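Gripper swap, coffee corner - notes

Ran the Nukley fingers against the old Watkins pair on the same arm, same controller settings. 60 tries each on mugs. Nukley held 74 percent of grip force at the low setting, Watkins dropped to about half. Arif wants the cable slack redone before we go faster - I agree.

Siham is still on the wrist camera offset.

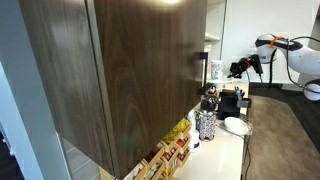

Last changed: 13 February 2026

Black gripper with the red accents stays on for now. Next: cabinet handle, then saucer. Ask Tomomi for the longer pads.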